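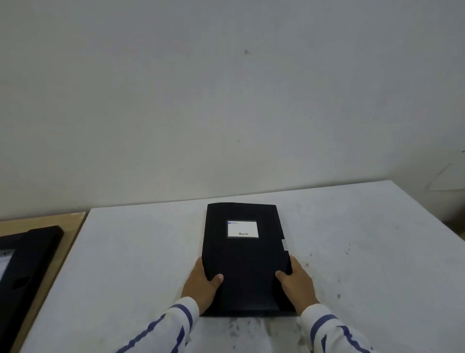 # Questions about renting a room in the Hegarty building

Last changed on 2nd January. If your question is not on this page, please write to the house office. We read the mail every working day, but on Friday we close at noon.

## How do I apply for a room?

You fill in the application form, which you get at the office or by mail. With the form we need a copy of your ID, your last three pay slips and one letter from your present landlord. Students can send a letter from a parent or another person who will pay if they cannot.

Please bring the papers together, in one folder. When they come one by one in five different mails, it takes us much longer, and sometimes a page goes missing.

## I have no pay slips. Can I still apply?

Yes. Many of our tenants work for themselves. In this case we ask for the tax paper of last year, or for bank statements of the last six months. You may cover the single payments with a black pen. We only want to see what comes in.

## How long does it take until I get an answer?

Normally 14 days after your papers are complete. In April it takes longer, as many people move in this month and we are only two persons in the office.

## Can I see the room before I sign?

Yes, and we would like that you do. Viewings are on Tuesday from 4 to 6 in the afternoon. Seung-woo Yang will show you the room, the kitchen on the same floor and the cellar. If you live far away, he can call you with video, but please agree on the time with him before.

## What is included in the rent?

Heating, water, garbage and internet are included. Electricity is not. Every room has its own meter and you make your own contract with a supplier. The rent for a small room is 421 per month, and the larger rooms on the street side cost more. You find the price of each free room on the list at the entrance.

## How much is the deposit?

Two months of rent. You can pay it in two parts – the first when you sign, the second before the end of your second month. We keep it in a separate account and you get the bank paper for it.

## When do I get the deposit back?

At the latest 11 weeks after you give back the keys. We must wait for the water bill of the house, and this bill is slow. If you do not agree with something we have taken off, write to us and we will send you the invoices.

## May I paint the walls?

You may paint them in any color, but when you move out they must be white again. Please do not use the cheap white from the supermarket, it becomes yellow. Waltraud Camenzind in the office will tell you which one we use.

## Are pets allowed?

Small animals in a cage are allowed and you do not have to ask. For a cat we need the written yes of the other people on your floor. Dogs are not possible, with the exception of assistance dogs.

## Where can I put my bicycle?

In the Bameck yard, behind the house. Your bicycle needs a sticker with your room number, and you get it free at the office. Bicycles without a sticker get a note first, and after one month we take them away. The corridor must stay free. The fire inspector is strict about it and he is right.

## Can another person live with me?

A guest can stay up to 14 nights in a row. If it will be longer, please tell us. In the large rooms two people may live together, but both names have to be in the contract.

## I lost my key. What now?

Call the office. On the weekend call the Fekik locksmith, the number is beside the mailboxes. A new room key you pay yourself. With the front door key it is more difficult – it belongs to a system, and we have to order it. Until it comes you can borrow one from us.

## How do I end my contract?

In writing, with your signature, three months before the end of a month. A mail alone is not enough, but you can scan the signed letter and send it first, so that we know. If you find a person who wants to take over the room earlier, send us this person's papers and we will look at them quickly.

## Do you also rent in the Rernard house?

No. It has the same owner but its own office. We can give you the address.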